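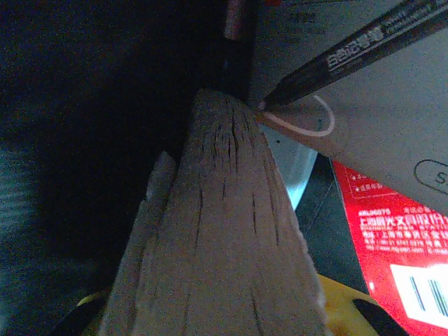
The Wood from Pomska

Eino Leinonen did not believe in the wood, and he said so before his coat was off.

"It's a stick," he said.

"It's from the church at Pomska," said his sister. "The old one. Mr. Huttunen had papers."

"Huttunen had papers for the boat, too."

She let that go. She had paid 200 for it, and 15 more for the little cloth bag, and she had slept three nights with it under her pillow. Her knee was better. She walked to the stove and back to show him.

"You walked like that at Easter."

"I did not."

"You walked like that in February, on ice."

He turned it over under the lamp. Pale, matte, cracked along the grain. He had split enough birch in his life to know what it did when it sat too long near a heater. If a church had stood on this, he would have liked to hear from the people who sat in it.

"How many of these did he sell?"

"He only had a few."

"Mrs. Flamard has one. The bus driver has one. That's a few already, and we haven't left the street."

His sister poured the coffee. She gave him the good cup, which meant she was angry.

"You could ask him yourself," she said. "He's here till Sunday."

"And what would he tell me?"

"That you have a bad shoulder."

Eino put the wood down on the oilcloth. He had not mentioned his shoulder to anyone. Then again, he had carried his bag on the wrong side since the station, and Huttunen had been sitting outside the station with a beer.

"How much for a shoulder?" he said.

"A hundred."

"It was 200 for a knee."

"It's a bigger knee," she said, and pushed the sugar across to him.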